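Stunden Bimanual Planner
Task and motion planning software for two-arm manipulation cells

Overview
Features
Specifications
Compatibility
Licensing
Release notes

Stunden is a planning and execution package for workstations with two arms and multi-fingered hands. It takes a scene description and a goal, decides which arm does what and in which order, and produces joint trajectories for both arms on a shared clock. The same binary runs against the bundled simulator and against hardware, with the driver layer swapped at launch.

The package is developed and maintained by Drernix. Version 8 is the current release. It replaces the separate Stunden Arm and Stunden Hand products, which no longer receive updates.

How it works

A goal is written as a set of relations between objects and places: this item in that container, this surface clear, this arm parked. The task layer expands the goal into a partial order of picks, places and handovers. The motion layer then tries to realize each step. When a step fails, the reason is passed back up as a constraint (arm blocked, grasp unreachable, place pose in collision) and the task layer searches again with that constraint in force.

Both layers read from one scene graph. Perception writes to it, the planner reads it, and the execution monitor compares it with joint feedback at 700 Hz. There is no second copy of the world held by the controller, so an object moved by an operator between two plans needs to be reported only once.

Arm assignment

Each step carries a cost for each arm. The cost is built from reach, expected wrist travel, the volume the arm sweeps, and whether the arm would have to cross the midline. An arm without a step is held at a standby pose, and that pose is itself planned: it is checked against the swept volume of the working arm and moved if the two come closer than the configured clearance. The default clearance is 10 mm between link meshes. Sites with cloth covers or external hoses on the forearms should raise it.

Grasp selection

Grasps for multi-fingered hands are generated from the object mesh and filtered by the environment. For low objects on a flat support, the generator favors overhead grasps in which the fingers close over the top, and it limits fingertip depth to stay clear of the surface below. Round items are treated as symmetric about the vertical axis, which lets the planner pick the wrist angle that suits the forearm. Long items get a principal axis and a preferred closing direction across it.

The shipped grasp library holds 1117 precomputed grasp sets. Each set stores the hand pose, finger joint targets, a contact estimate and the approach corridor. Users can add sets from a mesh file with the command line tool; a typical object takes a few minutes on a desktop GPU. Sets are tied to a hand model and cannot be shared between hands with different finger geometry.

Simulation

The simulator is included in all license tiers. It renders the workspace through a virtual overhead camera, so the perception stack can be exercised on images before a real camera is installed. Countertop textures, containers, boards and food items come from the Altia asset pack. The pack was chosen for visual difficulty as much as for variety: veined stone surfaces, wire baskets with closely spaced rings, and objects with printed or scored patterns all tend to produce false edges in segmentation. A pipeline tuned only on plain gray tables will usually lose track of something here.

In the bakery workspace, the right hand has its fingers over a small spotted round item on the cutting board, beside a long roll. The open cardboard box is still empty, and the left hand is at the wire baskets with nothing in its grip.
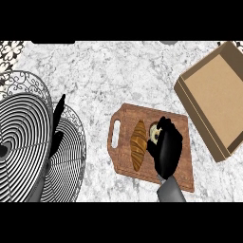
Perception interface

Stunden does not include a detector. It accepts object poses with covariance from any source that can publish to the scene graph, and reference adapters are supplied for depth cameras and for mask-based pose estimators. Poses with a covariance above the set limit are kept in the graph but marked as not graspable. The planner will still avoid them.

Partly covered objects are handled by persistence. When a hand passes over an item, the last confirmed pose is held and its covariance grows with time at a rate the user sets per object class. Once the hand closes, the item is attached to the hand frame and its pose follows the arm kinematics until release. After release, the next clear observation replaces the estimate.

Thin wire structures deserve a note. Depth sensors often return the surface behind the wire, and a basket may then arrive in the graph as a flat disk or not at all. We recommend registering wire containers by model and fixing their pose from the rim, with the depth data inside the rim ignored. Mererid Wogan's application note on wire containers covers the procedure and the settings that go with it.

Execution monitoring

The monitor runs as a separate process and can be restarted without stopping the arms, provided they are at a hold point. It tracks three signals: joint position error, finger closure against the expected value, and scene graph changes inside the active corridor. A finger closure mismatch after a grasp is reported as an empty or shifted grasp, and the plan is repaired from that step. Steps already completed are left alone unless the graph shows they have been undone.

All events are written to a log in plain text. The replay tool reads the log and reconstructs the scene graph at any time step – useful for finding out why an arm was assigned a step it should not have been given.

Specifications

Arms per cell: two
Joints per arm: six or seven
Hand types: parallel jaw, three-finger, four-finger, five-finger
Monitor rate: 700 Hz
Default link clearance: 10 mm
Grasp sets supplied: 1117
Scene input: mesh, primitive, or point cloud converted to mesh
Languages: C++ and Python
Operating system: 64-bit Linux, real-time kernel recommended for hardware use
Memory: 8 GB minimum, more for large grasp libraries

Compatibility

The driver layer supports arms that accept streamed joint positions. Torque-only arms can be used through the Sýkora bridge, sold separately, which adds an inner position loop. Hands must report joint angles; hands that report only open and closed can be used, but the empty-grasp check is disabled for them.

Projects made in Stunden Arm can be imported. Hand projects need their grasp sets regenerated, as the contact model has changed.

Known limitations

Deformable objects are planned as rigid. Soft bread and similar items work if the grip force limit is set on the hand itself, but the planner does not predict how the shape changes under load.

Handovers between arms are planned with both arms stopped at the exchange. Moving handovers are not supported.

Containers with a lid that must be opened as part of the task need a custom action. A template is in the examples folder.

Licensing

Development seats are licensed per workstation and include the simulator, the grasp library and the replay tool. Runtime licenses are per cell. Academic seats carry the full feature set, without hardware support.

Evaluation copies are unlocked for the simulator only. Requests go to Colm Gilmartin in applications engineering through the contact form. Please state the arm model, hand model and camera arrangement.

Related products

Sýkora bridge for torque-controlled arms
Altia asset pack, kitchen and bakery
Stunden replay tool, standalone viewer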